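Fokside Community Repair Library
Progress report to the Prumera Fund, second period

We said in our last report that the lending shelves would be open by May. They are open. They are also in the wrong room, the right room having developed a smell that two plumbers have now described as "interesting". Borrowers have been understanding, and one has offered us a candle.

Membership stands at 300, which was our target for the whole grant. The most borrowed item remains the carpet cleaner, followed by the other carpet cleaner. The tile cutter has been out 4 times and came back each time with a different person's opinion of it written on the case.

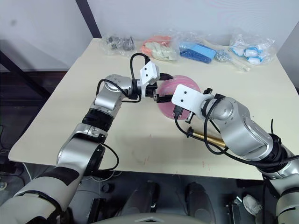
Evening classes have been harder going. We planned 12 and ran all of them, though the session on sharpening garden tools drew 2 people, both of whom had come for curtains. Roald Myklebust has agreed to teach curtains next term. He has also asked us to stop calling the classes "taster sessions", as people keep expecting food.

Spending is close to budget except for insurance, where Zutbridge looked at the words "public" and "hedge trimmer" in the same sentence and thought of a number. We have moved money across from publicity to cover it. Given that most new members tell us they heard about us from a neighbour, publicity will not be much missed.

Small parts are still sorted by hand and bagged. Our catalogue software, Ospina, can list a washer by size, thread and country of origin, and cannot find it again afterwards. We have written to the suppliers and received a survey.
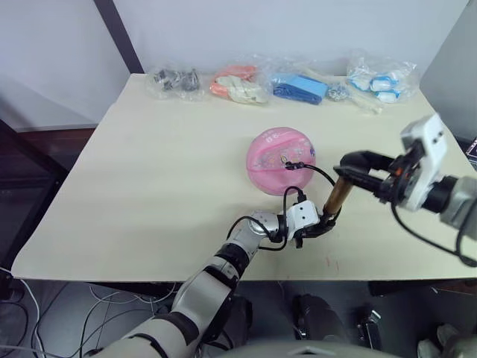
Clear bags of small parts along the back of the table.

Before the next report we intend to move into the right room, replace the older carpet cleaner and settle the late fees, which currently total one apology and a jar of chutney. We would like to carry the unspent training money into the next period, if the Fund agrees.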